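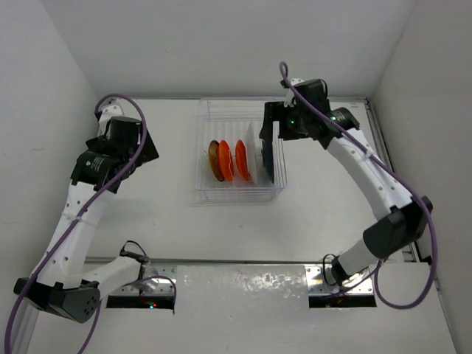 Clear plastic dish rack with plates in it

Is a dishwasher really cheaper to run than washing by hand?
Posted by Defne Akbulut

My landlord wants to put a countertop dishwasher in my apartment and raise the rent by 30 dollars a month. He says it will pay for itself in water. I live alone and wash up once a day with a plastic bowl in the sink. I don't buy it. Has anyone checked this against a real bill?

Orestis Tsakiris
You're right to doubt it. Those comparisons usually assume a person who leaves the faucet running the whole time. If you fill a bowl and rinse quickly, you use very little. I read my meter for all of February with our machine (a Korstead, full loads only) and then for a month without it. The difference was 2 dollars, and I wouldn't swear that was the dishwasher and not my son's showers. Your rent would go up by 360 a year. Ask the landlord which bill he got his savings from. Check who pays for repairs too, and get that in writing before you agree to anything.

Theano Makris
depends on your water heater. ours is electric and old so hand washing cost us more than I expected. still not 30 a month though, no way

Nurhan Ersoy
We paid over 400 for a countertop one and it holds hardly anything. Pans don't fit, so I still do those in the sink and they go on the rack to dry like before. It's fine if you hate washing up. Don't get it for the savings.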